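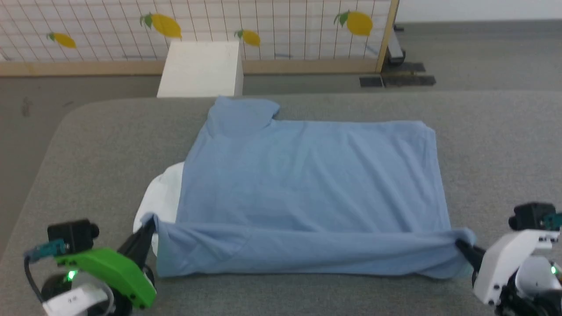
Sudard is a table of 788 short style notes on casual menswear, each one matched to the garment it talks about and the kind of weather it was written for. The notes come from shop pages and from the Aguiar newsletter, and they were collected to study how writers name colors and layers. A row describes one garment only. A light blue T-shirt like the one laid out above gets "T-shirt" in the garment column and "light blue" in color_plain, even if the shop that sells it says "glacier" or "morning haze." The shop's own word goes in color_shop and is never corrected.

What is in the folder

notes.csv -- the main table, one row per note
colors.csv -- shop color names and the plain names we gave them
sources.csv -- where each note came from and the month it ran
CHANGES.txt -- edits since the first release

All files are UTF-8 with a header row. Fields with commas in them are quoted.

Columns in notes.csv

note_id: a whole number. Gaps are rows that were withdrawn.
text: the note as printed, with prices taken out.
garment: one value from the garment list.
color_shop: the color as the seller wrote it. May be empty.
color_plain: our plain name. Empty if color_shop is empty.
layer: base, middle or outer.
weather: warm, mild, cold or unstated.
source_id: matches sources.csv. 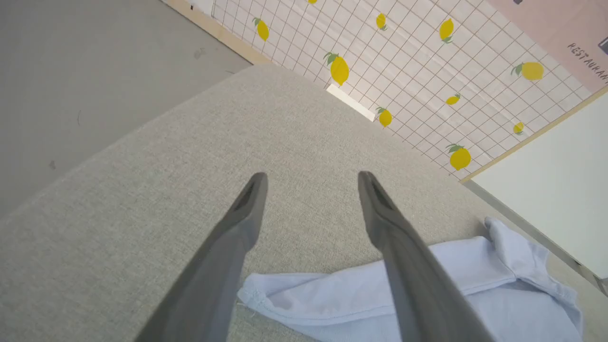
Collection and labeling notes
By Guðlaug Oddsson

Shop notes were copied by hand from product pages. Newsletter notes were taken from the plain text edition, so pull quotes and sidebars are missing. We dropped anything under 30 characters, which removed a lot of "New in!" and "Back in stock" lines.

Each note was labeled by two readers working apart. When they disagreed, a third reader picked one of the two labels and could not add a new one. Most of the arguments were over the layer column. An overshirt is a middle layer in one shop and an outer layer in the next, and the labels follow the note -- if the writer says to wear it under a coat, it is middle.

Hooded garments gave us trouble too. "Hoodie" covers pullovers and zip fronts. A rain jacket with a hood stays "jacket." 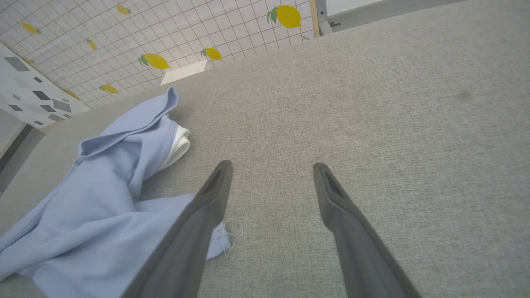

Known problems
Guðlaug Oddsson, Londadero

Winter is over-represented. The newsletter ran long cold-weather issues in December and short ones the rest of the year, so wool, fleece and padded coats crowd out linen and shorts. Do not use the garment counts as a guide to what people buy.

Blue is messy. Navy, ink and midnight all map to "dark blue," but "denim" was left alone because writers use it for the cloth as often as for the color. Anything that needs finer shades should work from color_shop.

Rows from Gestley have no weather label in version 3. Their notes hardly mention it and the readers were guessing. Version 4 marks them all "unstated."

Formal wear is not covered. A few blazers got in with notes on jeans and we kept them.
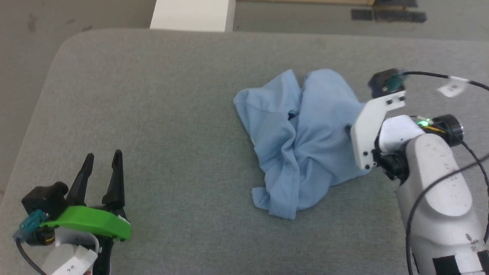 Light blue cloth on a gray tabletop.

Use and credit

The labels and the colors.csv mapping may be reused with credit to Sudard. The note texts belong to the people who wrote them and are included for research only. Do not print them in a catalog or pass them off as new copy.

To report a wrong label, send the note_id, the column and the value you think it should have. Spelling mistakes inside the text column are left as printed.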